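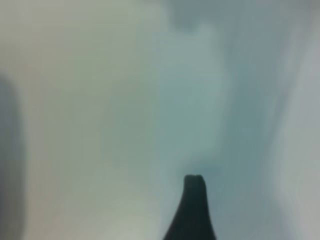
Let the Hurt Guy Sit Down: A Case Against the Phantom Roster Spot

I coach nothing, I own nothing, and my playing career ended in a church league where the free throw line was a strip of tape. But I've had the same seat at Neltdale games for 17 seasons, behind the visitors' bench and a little to the left, and I've got an opinion about injured players that I can't keep inside my own house anymore. My wife has asked me to put it somewhere else. So you get it.

I think our league should let teams replace an injured player for real, in the same week he gets hurt, and then let him come back when he's ready with no penalty to anybody. Right now we do the opposite. Under the rule as it stands, a Flelwood League team carries ten players. If you want to put someone on the injured list so you can sign a body to fill in, he has to stay on that list for 12 games. Twelve! In a 30-game season! So of course coaches don't use it. They keep the guy on the roster, they put him in a warmup jacket, and they tell everybody he's "close."

You know the guy. Every team has had him. He shoots around before the game with a sleeve on his knee, he claps during timeouts, and he never takes the jacket off. The program lists him as active. Parents point him out to their kids. And his team plays with nine, then eight when somebody rolls an ankle, and by March the point guard looks like he's running in wet sand.

Last winter that guy was ours. Barry Tapley, our starting center, landed badly on his foot in a home game against Gradeck, right in front of me. I'm no doctor, but I know what a big man looks like when he's going to miss a month. He put his arm around the trainer's neck and hopped. The next morning the team said he was day to day. Well, sure. We're all day to day. He stayed day to day for seven weeks.

I don't blame the coach for that, or not much. Put yourself in her shoes. Dorothy Lambert had a choice between losing her best rebounder for 12 games, guaranteed, or gambling that he'd be back in five or six. If she lists him and he heals early, she looks foolish and he's sitting there healthy in street clothes. If she doesn't list him, she's short one tall person every night. She gambled. I would've gambled too. Most coaches in the league gamble, and most of them lose, and then they get booed by people like me who had two days to think it over and no paycheck riding on it.

What bothers me more is what the gamble does to the player. When you're on the active roster you're sort of expected to be active. It doesn't have to be anybody being cruel. It's just there in the building. You see your buddy playing 38 minutes because you're not playing any. You see the score. Somebody in the second row (not me, I swear, though I've thought it) yells "suit up!" And so you tell the trainer it feels better than it does, and you try a few minutes on it.

Barry tried a few minutes on it. He came back for a road game at Gradeck, which I watched on the stream with the sound off because their announcer makes me crazy. He went up and down the floor four or five times, set one good screen, and asked out. Then he missed another three weeks. I can't prove those two things are connected and I'm not going to pretend I can. But I know what I'd have told my own kid, and it wouldn't have been "go give it a whirl."

Now, people have arguments against changing the rule, and I've heard most of them in the concession line, so let me be fair.

The big one is stashing. Make the injured list easy to use, the thinking goes, and teams will invent injuries. Some reserve who can't hit a shot will come down with "back tightness," and in his place you'll see a hot scorer brought in for the rivalry game and sent home after. I get it. The old rule was written after a team did pretty much exactly that, years ago, and people were sore about it for a long time. They had a right to be.

But you can stop that without a 12-game sentence. Have a doctor who doesn't work for the team sign the form. Let a replacement come only from a pool of players who registered before the season. And put a short minimum on it, three games, so you can't pull the trick for a single night. A three-game minimum would scare off most of the funny business, and it wouldn't scare a coach out of listing a center with a bad foot.

The second argument is money. I've got more sympathy for this one. Our league isn't rich. Gates are small, the buses are old, and a fill-in player has to be paid something. The going rate for a short-term player is 300 dollars a game, and that adds up over a winter if you've got bad luck with knees. A club like ours, which draws nearly 300 people on a good night, can't shrug that off.

Okay. But look at what the other way costs. The game in the dead middle of Barry's absence, the one where we dressed eight and lost by a mile, had a paid crowd of 201. I know because they print it on the box score sheet, and I keep the box score sheets (in a shoebox, and yes, there's a second shoebox). I sat there with all that empty bleacher around me and thought, these folks who stayed home aren't mad about anything. They just didn't want to pay to watch tired men get beat. I can't say a fill-in forward would've brought every one of them back through the door. He might have brought enough to pay for himself, though, and he'd have let our other forward sit down for a minute.

Then there's the one I hear from guys my age, and this is the one I really can't stand. "In our day you taped it up and played." Did you? I was there in our day. In our day the fellow who taped it up and played is the fellow who now comes down the stairs sideways holding the rail with both hands. I love him, he was tough as anything, and he can't kneel to tie his granddaughter's skates. I don't see what we won by it. I don't even remember who we were playing.

And I'll say something for the replacement players too, because they get left out of this completely. There are a bunch of good ones around here. Kids a year or two out of college, guys who drive a delivery truck all day and run full court at night, waiting on a phone call. A fill-in job is how you get seen. Our backup guard got his start that way, before the rule got tightened, when he came in for a couple of weeks and guarded people so hard that they had to find room for him. I'd like there to be more stories like his. Under the rule we've got, that phone hardly ever rings.

I'd like the reports to be honest, too. This one's smaller but it's my essay. If I'm going to bundle up and drive 40 minutes over the hill in sleet, I'd like to know whether the starting center is going to play. I don't need his medical chart. "Out," "probably out," or "playing" would do me fine. "Day to day" tells me nothing, and it's been made to tell me nothing on purpose, so the other coach has to waste an hour of practice getting ready for a man who can't jump. Everybody knows it's a game inside the game. Some people enjoy that stuff. I'd rather watch the basketball.

The club presidents vote on rule changes over the summer, and as I understand it they need two-thirds. I wrote to ours. I got a nice note back that said my comments were appreciated – which, I've been married a long time, I know what that means. But I've also heard that Coach Lambert has been making calls on her own, and she's got a lot more pull than a man with a shoebox. If you've got a club president of your own, bother him a little. Be polite. Mention the three-game minimum, it goes over better than the rest.

Barry, by the way, is supposed to be fine for next season. He was at the spring cookout, out of the boot, working the grill and taking a lot of grief about his burgers. I asked him how the foot was. He looked at me, flipped one over, and said it was day to day.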